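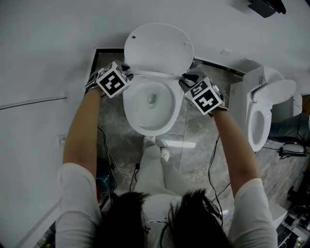
Gadton Marker Glove Kit and Grip Handset
Home > Capture gear > Wearables and handsets

Part no. 3389
In the box: 2 gloves, 4 marker cubes, spare straps, printed card of house rules
Lead time: ask us, it changes

I wrote the card that comes with this kit, so I may as well go through it. We get asked about the rules more than the gear (fair enough, the gear is fairly simple!) and most of the trouble people have with their recordings comes down to skipping one of them.

Cubes first. Two on each glove, pushed on until they stop, and give each one a wiggle before you start. If a printed face is scuffed, swap the cube. Please don't touch it up with a marker pen - I've seen it done, and the tracking hates it.

Cables next. Route them behind the wearer and leave enough slack for a full bend at the waist. Small rooms like bathrooms are the worst for this, so walk the route once with nothing running. Mains leads stay out of wet areas, full stop.

Anything to do with toilets, bins or drains gets its own pair of gloves, bagged and labelled. Wipe the cubes with a barely damp cloth and let them dry for 24 hours before they go back in the case. Edvin Nyberg at Storkska thought I was being fussy about the drying time, and then in April he wrote to ask for a second drying rack.

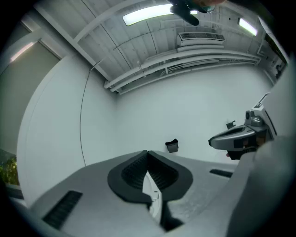
The handset has rules of its own. Check the finger pads for grit, wipe the lens with the dry cloth only, and never put it down pads first. Fingers stay out of the jaws while somebody else is holding it, even for a joke.

One more, and I do nag about it: get a written yes from everyone who'll be in the room, helpers included. Stosgate have a decent one-page form and are happy for you to copy it.

Fits Zheng wrist straps, old and new style. Spare cubes are sold in packs of 4.

Add to quote | Download the card | Ask a question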